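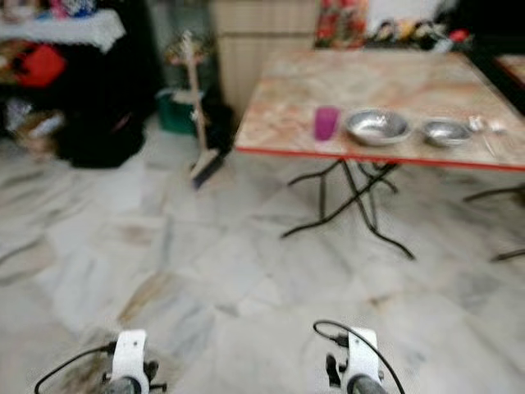
Figure 2. Head-camera view at the start of a table-clearing trial, with both grippers at the bottom and the tableware on a folding table.

3.2 Course Task and Setup

The study was carried out within the Marsden project course, in which student teams program a two-armed robot to clear a table. All teams used the same hardware and the Grumo control library. Teams were free to choose their own grasp planner and the order in which items were picked up.

The item set consists of a plastic cup, two stainless steel bowls of different sizes, and metal cutlery (Figure 2). The items are set in a rough line near the front edge of the folding table. The robot begins each trial facing the table, with floor visible between the grippers and the table legs. It must drive up to the table before any item can be reached.

The set was chosen to give the teams different perception problems. The cup is translucent, and the bowls reflect light from the room. The cutlery lies flat and shows little contrast against the patterned tabletop. Background objects were left in place along the wall, so a detector trained on plain backgrounds could not be used without changes.

Each team was given 60 minutes of robot time per session and submitted its code before the session began. Parameters could be adjusted between trials, but the code could not be replaced. A trial ended when all items had been removed, when an item fell, or when the team called a stop. Joint positions, gripper commands, and head-camera images were logged with the Nedier recorder on a shared clock.

Scoring was done from the logs by two raters who had not taught the course. A grasp was counted as successful if the item stayed in the gripper for 3 seconds after leaving the tabletop. Where the raters disagreed, the trial was reviewed again and a joint score was entered.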